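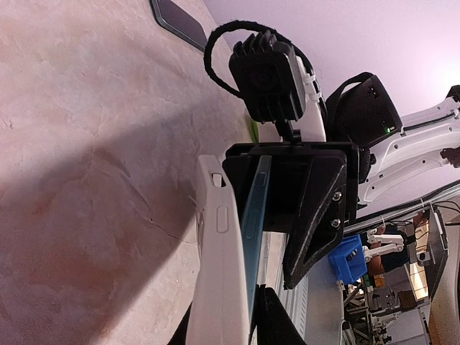

Wrist view from one of the arms during the open afternoon, with the workshop behind.

Drondano handling project: progress report for December
Prepared by Treasa Cronin for Mirela Arruda, Wynne fund

We held our open afternoon at the Lorkby workshop this month, the one promised in the original bid, and I came home hoarse and very happy. We had room for 30 visitors and every place was taken, with a short waiting list that we'll invite first next time.

People came in at 2 in small groups. Genivaldo Nogueira ran the demonstration and Luana Conceição stood at the side of the bench and took questions, which never stopped! We chose phones for the handling work as they are flat, slippery and familiar to everyone who walks in. Visitors could see straight away why picking one up is hard for a pair of triangular fingers. Several asked to stay for a second turn, and the group from Bavside college had to be steered out by their tutor so the next lot could get in.
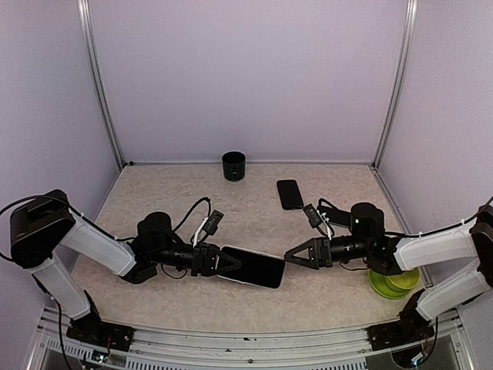 THE DEMONSTRATION

Both arms work from one rail inside the pale-walled enclosure, each with its own small camera on the wrist. The left arm has a phone in its gripper and the right one is open, facing it. A second phone lies on the table, and the green cup and the stack of plates are from the tableware set we bought with the first payment.

Visitors' questions were better than ours. One asked how the arms would cope with a phone in a thick rubber case, and Luana has added that to the test list. Another wanted to know how long it takes to teach a new object, and we didn't have a good short answer, so we're writing one.

What went less well: the talk in the side room overran, the sign from the car park pointed the wrong way until Dalva Meireles moved it, and we ran out of feedback cards.

Spending is on plan. The 4 new gripper fingers have been ordered.

Next: a second open afternoon in spring, with smaller groups of 5 and longer at the bench.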